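Ticket 446 : dérive de la pince à l'approche, poste boissons
Ouvert le 18 mars 2021 par Theda Brandes
Machine : bras Waver, pince à deux doigts, contrôleur Zutent
Priorité : normale
État : en observation

Bonjour à toute l'équipe,

Je reprends tout depuis le début, parce que le premier message que je vous avais envoyé était un peu décousu (je l'avais écrit debout devant l'armoire électrique, le clavier sur le genou) et que je préfère vous laisser quelque chose de lisible avant de passer la main.

Depuis le changement des doigts en janvier, le bras arrive trop à droite quand il descend vers un objet posé sur la table. L'écart est petit, 8 mm au pire, mais toujours dans le même sens, et il grandit quand la pince est ouverte en grand. Avec les anciens doigts, on passait le cycle complet sans y penser. Maintenant, le doigt droit frôle ce qu'il devrait contourner, et le contrôleur s'arrête en `effort latéral`, très poliment, il faut le reconnaître, mais il s'arrête quand même.

### Ce que j'ai vérifié

- **Vis de bride** : resserrées au couple de la fiche Wiegand. Aucune n'avait bougé.
- **Ouverture** : commandée à 60 mm puis à 40 mm, dix allers-retours chaque fois. La répétabilité est très bonne, donc je laisse le moteur tranquille.
- **Repère outil** : celui des anciens doigts était encore chargé ! Je l'ai corrigé à la main, et l'écart a diminué sans disparaître.
- **Câble** : un peu de mou remis au niveau du poignet, il tirait dans les grandes rotations.

Pour le réglage fin, j'ai pris comme cible le socle noir avec la petite lumière bleue. C'est commode, la lumière se repère tout de suite dans l'image du poignet, et les tiges obligent à soigner la hauteur. On amène la pince ouverte face au socle, on s'arrête avant le contact et on compare la position de la lumière avec le milieu de l'intervalle entre les doigts.

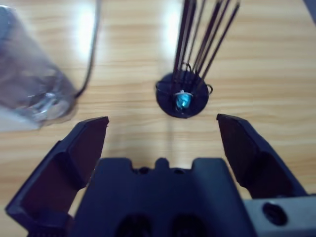
*Contrôle du centrage sur la lumière du socle, doigts ouverts.*

Je vous conseille de faire cette comparaison au moins deux fois, en repartant de la position de repos. La première fois, j'avais corrigé sur une seule mesure, toute contente de moi, et j'avais surtout corrigé le jeu de l'axe 5. En repartant de loin, on élimine cet effet-là. Pensez aussi aux reflets sur le bois : le vernis brille beaucoup, et la détection automatique accroche parfois la tache claire à la place de la lumière. Si la croix verte se met à sauter à l'écran, baissez l'exposition d'un cran et relancez.

### Procédure retenue pour l'instant

1. Charger le profil `doigts_larges` dans Zutent (l'ancien profil est renommé avec le suffixe `_ne_pas_utiliser`, je ne pouvais guère être plus claire).
2. Ouvrir la pince à fond et attendre que la consigne soit stable.
3. Faire l'approche du socle à vitesse réduite, noter le décalage, retourner au repos, recommencer.
4. Reporter la moyenne dans le champ `offset_Y` du repère outil, en faisant bien attention au signe.
5. Enregistrer **et** redémarrer le contrôleur. Sans redémarrage, il affiche la nouvelle valeur et garde l'ancienne en mémoire, ce qui m'a coûté une bonne partie de la matinée.

Une fois l'offset reporté, j'ai repris les approches côté distributeur. C'est le cas qui nous intéresse vraiment, avec un verre sur la grille, du liquide qui coule et pas beaucoup de marge autour de la machine. J'ai défini un point d'attente en retrait, pince ouverte, où le bras doit rester tant que le verre se remplit. Tant que ce point n'est pas validé, je ne veux pas de saisie automatique : un verre bousculé à ce moment-là, et c'est l'éponge pour tout le monde.
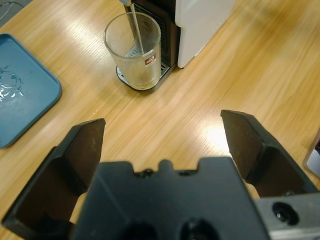
Hamish Leckie : Merci Theda, c'est très complet. Pour le point d'attente, je le reculerais encore un peu. Au redémarrage, le Waver refait une petite correction du poignet avant de se figer, et avec les doigts larges ça prend plus de place qu'on ne croit. Est-ce que tu as aussi changé la charge utile dans le profil ? Les nouveaux doigts sont plus lourds, et une charge mal déclarée donnerait justement un décalage qui varie avec la posture.

Theda Brandes : Ah, bien vu, et non, je ne l'avais pas changée ! Le profil avait gardé la masse des anciens doigts. J'ai pesé les nouveaux avec leur visserie, saisi la valeur, redémarré, puis refait la comparaison sur le socle : le décalage restant est passé sous le seuil d'alarme dans les deux postures que j'ai essayées. J'ai reculé le point d'attente comme tu le proposais.

### Reste à faire

- Refaire la mesure à froid, avant le premier cycle de la journée.
- Demander à Jeltent s'ils ont un gabarit de centrage pour ces doigts, ce serait plus confortable que ma méthode.
- Mettre à jour la fiche collée dans la porte de l'armoire, qui donne toujours l'ancienne charge.

Je laisse le ticket ouvert jusqu'à la mesure à froid. Si l'arrêt `effort latéral` revient d'ici là, notez la posture et l'ouverture de la pince avant d'acquitter, le journal ne les conserve pas.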